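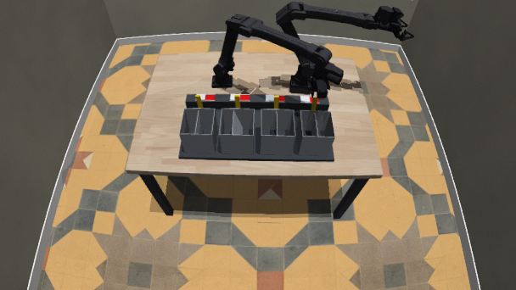 One reader wrote in to ask whether steering an arm by remote control counts as teaching it anything, or if the person at the controls is simply doing the job slowly. Fair question. Nadier says 40 demonstrations of its bin task are plenty. I'd like to see the misses.

Two simulated arms, four gray bins, every bin split down the middle. Tidy. My kitchen drawers never look like that.

46 shares
Comments (40)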